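Workshop notebook, Prelen Building, textile bench
16th August. Entry by Tyson Thibodeau

Purpose: wear check of the Yilma wool felt against the Hitby blend for indoor slipper soles. 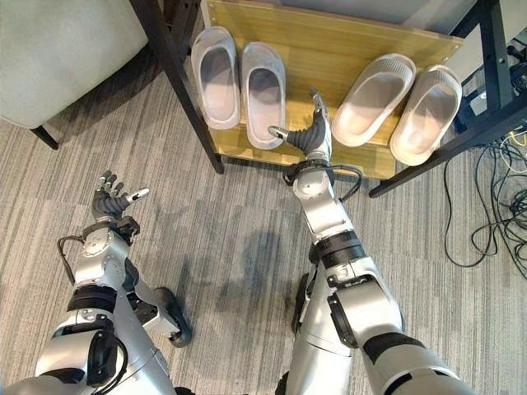
Both samples were mounted at the same tension and run to 3000 rubs. The Yilma piece showed light pilling along one edge. The Hitby blend wore through at 1723 rubs and was removed. A second Hitby piece, cut from roll 47, is to be tested before any result is reported.

The abrasive cloth was changed between runs, as the procedure requires. Stock is down to 2 sheets. Colleagues are asked to order from Eltetti before starting a new series.

Pending: thickness readings for the Yilma sample, after conditioning overnight.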